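# « Tustetar » aura une deuxième saison, mais pour raconter quoi ?

Le studio Akico a confirmé le 5 juillet 2025 la mise en chantier d'une nouvelle saison de *Tustetar*, attendue en août de l'an prochain.
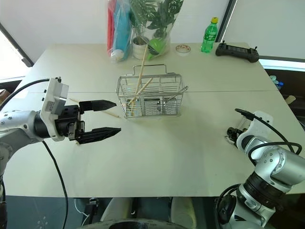 L'annonce tient en un communiqué de 13 lignes et un visuel déjà vu dans le deuxième coffret Blu-ray. Pas de bande-annonce, pas de nombre d'épisodes, pas un mot sur le diffuseur francophone. On sait seulement que Joelle Boutros reprend la réalisation et que Hala Moussa remplace l'équipe de scénaristes de la première saison, dont le départ n'est pas commenté.

Le changement mérite pourtant qu'on s'y arrête. La première saison avait adapté 3 arcs du manga de Rerkine au pas de course, en sacrifiant presque tout le voyage vers Jaber, la cité engloutie où se joue l'essentiel de l'intrigue. Les lecteurs s'en étaient plaints dès le quatrième épisode. Le final, écrit pour l'écran, faisait mourir un personnage dont le manga a encore besoin aujourd'hui. Comment Hala Moussa compte-t-elle s'en sortir ? Le communiqué parle d'une « continuité repensée », formule assez large pour couvrir un simple retour en arrière comme une réécriture complète.

Akico met en avant la fidélité à l'œuvre d'origine. Le studio disait la même chose la dernière fois. Le manga compte désormais 169 chapitres, et la série animée s'était arrêtée bien avant la moitié. À moins de doubler la durée de la saison, il faudra couper à nouveau, et le choix des coupes en dira plus long que les promesses.

Reste la question du calendrier. Un peu plus d'un an pour produire une saison avec une nouvelle équipe d'écriture, c'est court, surtout pour un studio qui avait dû repousser deux épisodes en pleine diffusion. Joelle Boutros assure dans le communiqué que « la préproduction est bien avancée ». Aucun animateur principal n'est cité, pas plus que le compositeur, et la distribution vocale doit être dévoilée « ultérieurement ».

Les précommandes, elles, sont ouvertes. Une édition collector de la saison à venir est proposée à 279 euros sur la boutique du studio, avec un livret dont le contenu n'est pas précisé et une figurine dont on ne connaît pas encore le modèle. Les acheteurs seront débités à la commande. Les conditions de remboursement en cas de report ne figurent pas sur la page de vente ; nous avons posé la question à Akico et attendons sa réponse.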